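The Slow Return of the Drinking Straw

When the town of Kiklow stopped handing out plastic straws, Selma Trajkovski had 3,494 of them in the back of her lunch counter. She kept serving them until they ran out, then switched to paper. The complaints started the same week.

"People will put up with a smaller sandwich," she says. "They won't put up with a straw that goes soft in a milkshake."

Trajkovski has run the counter on Antoniuk Street for 20 years. She has since tried straws made from wheat stems, bamboo, steel and pasta. The pasta ones held up well in cold drinks but left a taste. The steel ones went home in customers' bags. She now buys a heavier paper straw from a small maker called Zindari, and she keeps a box of bendable plastic ones under the register for anyone who asks. 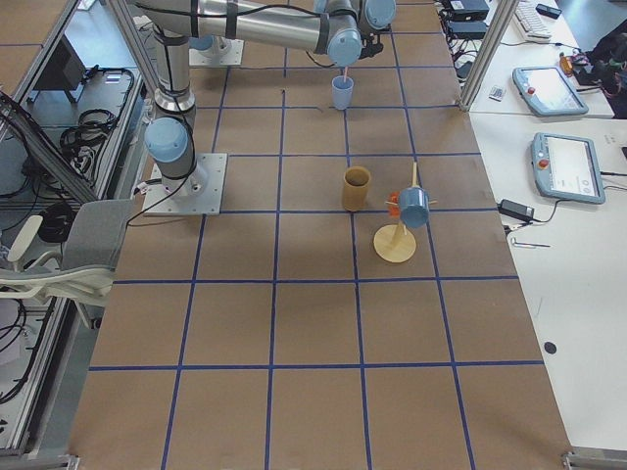
A small cup on a table marked off with blue tape.

Those who ask are often people who can't easily drink any other way. Aníbal Rengifo, a retired speech therapist who lives a few blocks from the counter, spent much of his career working with stroke patients. Many of them, he says, could manage a drink at home only with a bendable straw set at the right angle. A stiff one could hurt the mouth or slide away.

"For most customers it's a matter of taste," Rengifo says. "For my patients it decided whether they had lunch out or stayed in."

He wrote to the town council in May and asked that restaurants be told plainly they could still keep plastic straws for customers who need them. The rule had always allowed it, but few owners had read that far. 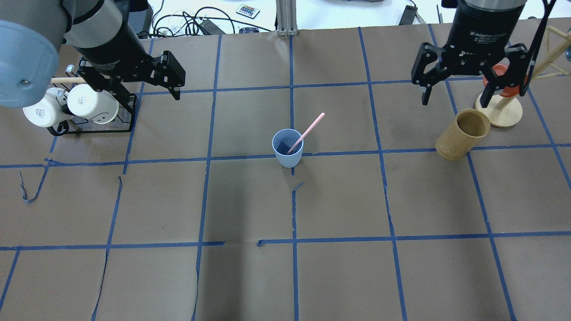

The cup matters too, Rengifo says. A tall, narrow one holds a straw steady but tips easily. A short, wide one stays put, but the straw swings around the rim when the drinker lets go of it. At home he uses a heavy tumbler and a clip his daughter bent out of wire.

Zindari is working on a paper straw with a flexible neck. Trajkovski was sent a trial pack of 10 and left one in a glass of iced tea from opening until the lunch rush. It bent where it was supposed to, she says, but the end had gone fuzzy by noon. She has asked for another pack with a thicker wall.

Her box under the register is about half full.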